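## 4. Leveling and oiling the table top

This section applies to the Akness table with an oiled top. Complete Section 3 (leg assembly) first.

1. Place the table in its final position, at least 300 mm from any radiator.
2. Set a spirit level along the long side of the top, then across it.
3. Turn the adjustable feet counterclockwise to raise a corner. Lock each foot with the nut supplied.
4. Tighten the frame bolts by hand, then a further quarter turn.

**Caution:** Do not drag the table once the feet are extended. The threads can bend under side load.

The top ships with one coat of Posar oil. A second coat must be applied before normal use. Work at room temperature and keep the bottle closed between coats.

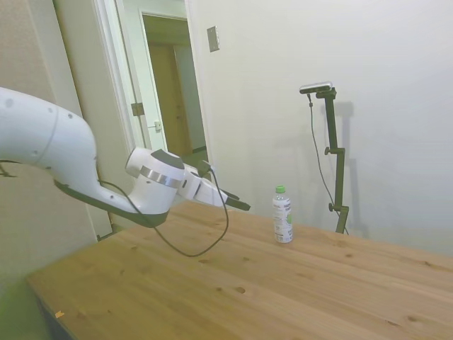

*Figure 4. Table top, light wood.*

Oil darkens the grain slightly. Test on the underside if color match with other furniture is important.

5. Sand lightly with 300 grit paper, following the grain.
6. Remove dust with a dry, lint-free cloth.
7. Apply 100 ml of oil and spread it evenly. Wipe off any excess after 15 minutes.
8. Leave overnight before placing objects on the surface.

**Warning:** Cloths soaked in oil can ignite on their own. Lay them flat outdoors to dry or store them in water in a closed metal container.

**Note:** Replacement feet are listed in Section 9 under part 292. Repeat steps 5 to 8 once a year, or when water no longer beads on the surface.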